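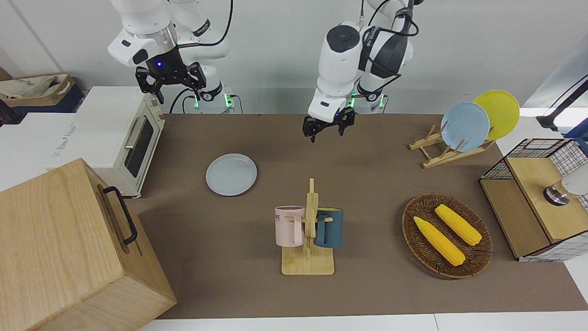

A two-arm workstation with tableware, a mug rack and a toaster oven.

Opinion: Budget for the Table Before the Robot
September 29, 2020

Every June, departments across the Clenden district submit their equipment requests for the coming year, and in recent cycles a growing share of those requests has included robot arms. The forms are completed with care. They state the reach of the arm, the payload, the warranty period and the price. They rarely state what the arm will be asked to handle, on what surface, and who will put everything back in place at the end of the day. It is the view of this office that the second set of questions deserves at least as much attention as the first.

A two-arm station intended for household tasks is a useful case. The arms and grippers take up most of the purchase price, and they receive most of the discussion. Yet the daily work of such a station depends on plates, mugs, racks, baskets and small appliances, all of which have to be bought, stored, cleaned and replaced. In the requests reviewed this year, these items appeared under "miscellaneous" or did not appear at all. One applicant set aside 400 dollars for everything other than the arms and their controllers. The sum was spent before the station had been in regular use for a full term, and the remainder was drawn from a teaching supplies account that had been approved for another purpose.

The weakness lies in the form as much as in the applicant. Our current template was adopted from the one used for machine tools, where the material to be worked is known in advance and is charged to the job. A plate on a table is a different kind of cost. It is handled many times over, by grippers that do not always close where they should.
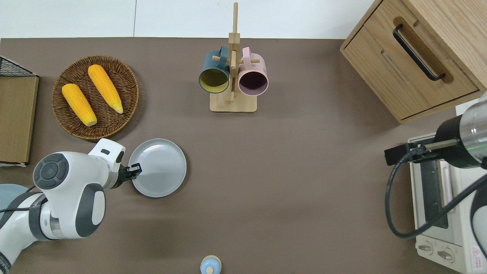 Consumables are only one part of the matter. Floor area is another. The Sokach annex allotted its station the footprint of the table and nothing more, with the result that storage for the objects had to be found down the corridor. The Sowerby building took the opposite course and reserved 45 square feet beyond the table itself. That decision was criticized at the time as generous. It has since allowed staff to change from one arrangement of objects to another without leaving the room, and the Sowerby station has been scheduled for more hours than any other in the district.

Staff time is the cost most often left out. A person must set the table, watch the arms, record what took place and set the table again. Applicants tend to treat this as a duty that existing employees will absorb. Our review of 38 requests found only 3 that assigned hours to it. An arm that stands idle for want of an operator is an expensive piece of furniture, and the department that owns it will be asked to account for it at the next review.

There is a fair argument on the other side. Some colleagues hold that a detailed object budget slows down approval, and that experienced staff can be trusted to buy a mug when they need one. We do not dispute their experience. Small purchases made one at a time, however, pass through the same ordering process as large ones – and a delay of several weeks over a dish rack is still a delay. A modest allowance approved at the outset would cost the district less in clerical work alone.

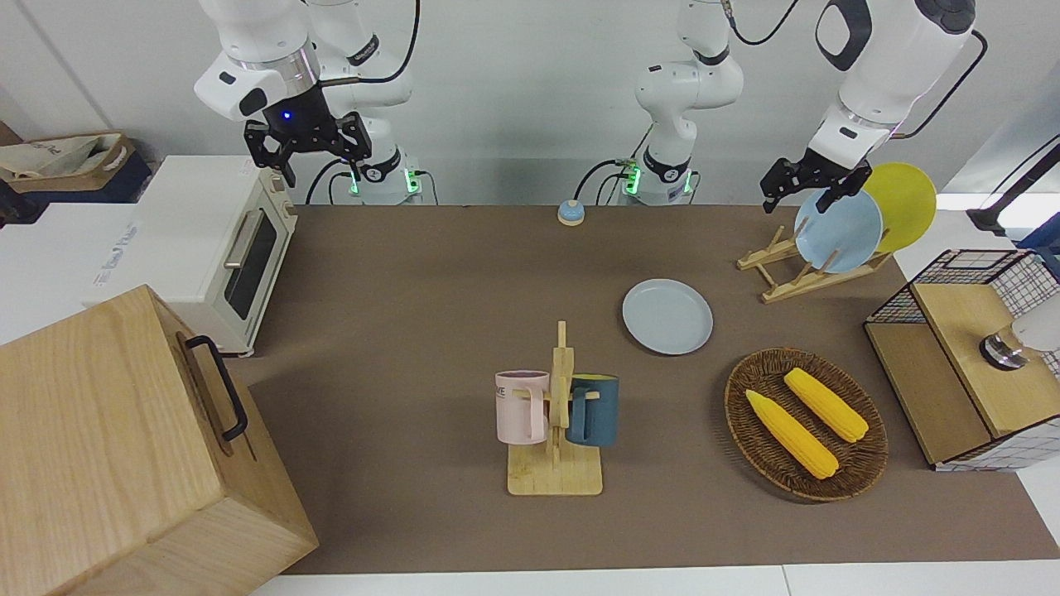 Plates on edge and lying flat, with the arms at the rear of the table.

We therefore recommend that the template be revised before the next cycle. Each request for a robotic station should carry a separate line for objects and furnishings, with a replacement allowance for the second year. It should include a floor plan that shows storage as well as the working surface. It should name a position, full or partial, responsible for the station, and state the weekly hours expected. Where two departments plan similar work, they should be invited to file jointly, as Sokach and the Usell center have already proposed to do for their shared kitchen tasks.

Departments with requests now pending may amend them under the existing rules, and no application will lose its place in the queue on that account. Questions about the floor plan requirement should be directed to the facilities desk, which will hold the draft template for comment until the revised version is issued.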